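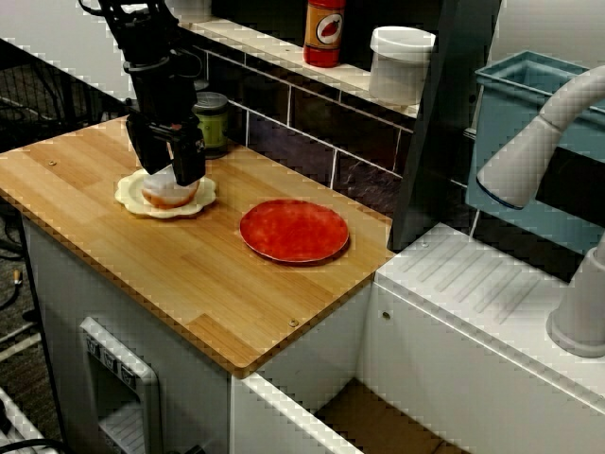
Scalloped plate in cream and round plate in red, on a bamboo countertop.

Requena Tableware for Institutional Dining
Supplied by Killano

The Requena range is intended for residential colleges, care homes and hotel breakfast rooms. It is offered in two shapes, round and scalloped, and both may be ordered in any combination within a single delivery.

Finish
Glazes are applied by hand. Color varies from plate to plate, and the red glaze in particular shows mottling. Such variation is not accepted as grounds for return. Customers matching an existing set should request a sample before ordering - samples are charged at cost and credited against the first invoice.

Specifications
Product line: Requena
Diameter, round plate: 185 mm
Diameter, scalloped plate, widest point: 185 mm
Diameter, side plate: 145 mm
Minimum order: 127 pieces, shapes and colors combined

Care
Plates are suitable for commercial dishwashers. Scalloped plates should be racked singly, as the edges may chip when they touch. Metal scouring pads must not be used on any glazed surface. Plates with a chipped rim are to be withdrawn from service.

Ordering
Orders are accepted in writing only. Please state the shape, color and quantity of each item, together with the delivery address and the name of the person authorized to sign for the goods. Deliveries are made on weekdays. Breakages in transit must be reported within five working days, and the original packaging kept until the claim is settled.

Replacement pieces remain available for all current colors. Pieces in the former Preva glaze were discontinued in July and are sold only from remaining stock.

Institutional accounts: Rima Khasawneh
Samples and returns: Igor Urbańczyk
Catalog reference: 579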